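Blanching and freezing runner beans

Runner beans freeze well if they are blanched first. Blanching stops the enzymes that dull the colour and toughen the pod. The method below is the one used for the Pustordale growers' leaflet and suits any flat-podded variety, including Vanags.

You will need

Runner beans, topped, tailed and stringed
A large lidded pan
A wire basket or sieve
A bowl of iced water
Freezer bags or boxes

Method

1. Slice the beans on the diagonal. Discard any pod in which the seeds have swollen and turned hard.

2. Bring the pan of water to a full boil. Do not add salt.

3. Lower in one basketful and time 2 minutes from the moment the water boils again. Small batches come back to the boil faster — a crowded pan gives limp beans.

4. Lift out, drain briefly and plunge into the iced water for the same length of time.

5. Drain thoroughly and pat dry with a clean tea towel.

6. Spread in a single layer on a tray and open-freeze until firm, then bag in 70 g portions. Press out the air and label with the month.

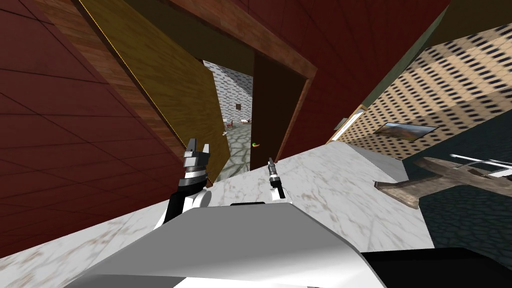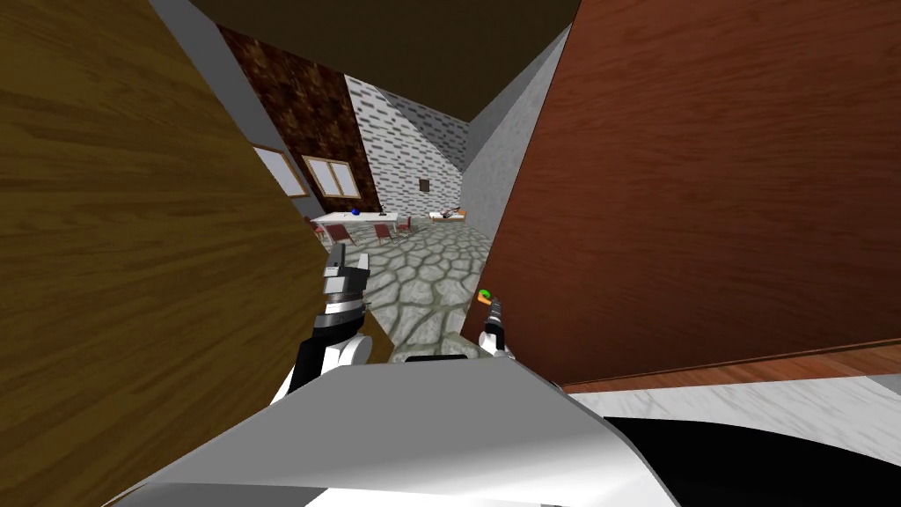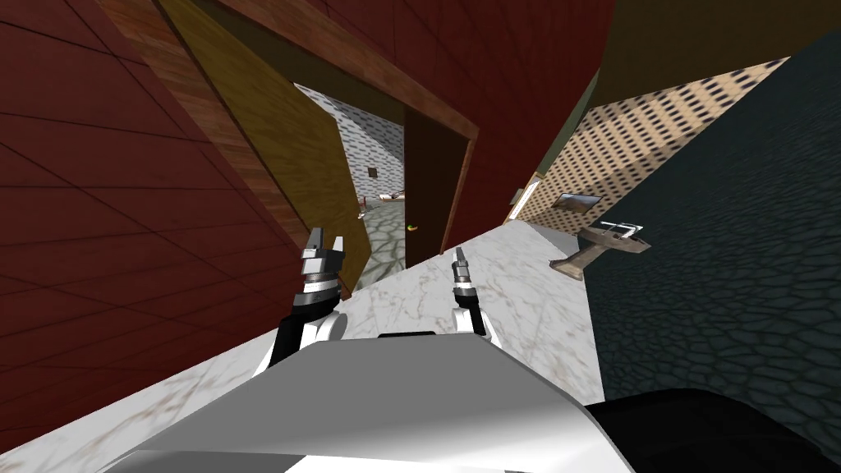

Cook from frozen in boiling water or add straight to a stew near the end of cooking. Do not thaw first. Frozen beans keep their texture best if eaten before the following April.

French beans follow the same steps but can be left whole. For broad beans, see the Gedwood page on podding and skinning.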